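Kulell open day at Urnlow, anyone else go?

Tuna
Went along expecting a robot folding washing. What I got was people holding grippers and tidying a bed. Three hours on the coach for that.

kurek_fan
It was on the flyer, to be fair. They said it was the teaching side, people do the chores by hand with the tool and the machine learns from it later.

Tuna
Later when? I asked Tiburcio Espinoza, who was running the tour, and he said January. He didn't say which January.

mossgate160
I liked it. You could have a go yourself and the staff were patient. My lad managed a jumper on his third try.

Tuna
Your lad could fold a jumper before he got there. I want to see the robot do one.

kurek_fan
The Kurek demo last year had a full arm and it dropped everything. I'd sooner watch the slow honest version.

Tuna
Fair point about Kurek. Still, "open day" and "robot" on the same poster, and 11 quid to park.

mossgate160
Has anyone got a picture? My phone died at lunch.

kurek_fan
Got one from the bedroom bit, with the clothes still out on the flowery sheet.

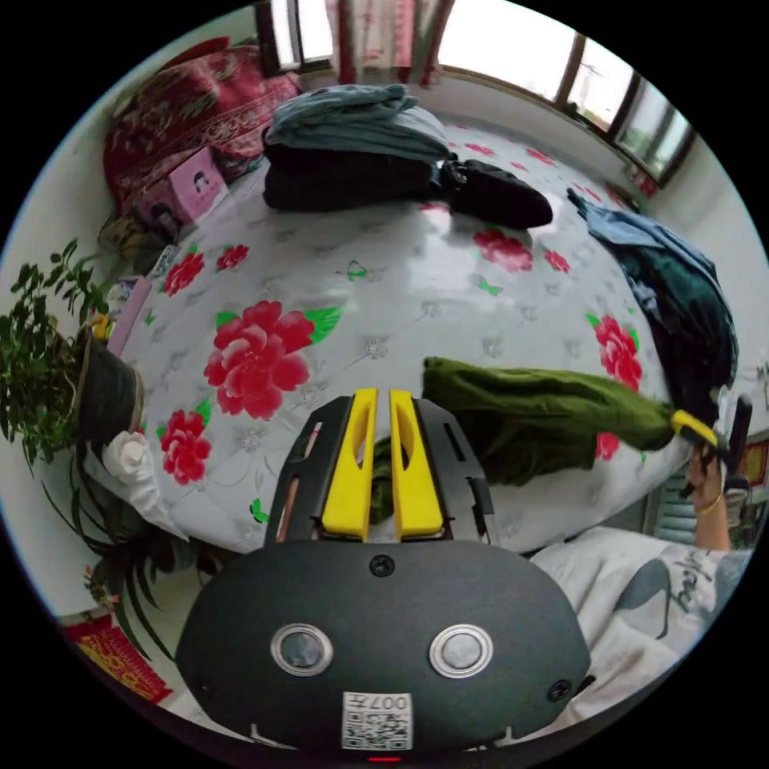
Last edited by kurek_fan: Jul 11, 2022

Tuna
Yellow fingers with a slot in each. How's that meant to do a shirt button? Or a fitted sheet, come to that.

mossgate160
Nobody can do a fitted sheet.

kurek_fan
Buttons I did ask about. "Not yet" was the answer.

Tuna
Put me down for not yet as well. If they run another I'll go if there's an arm working, otherwise I've got my own ironing.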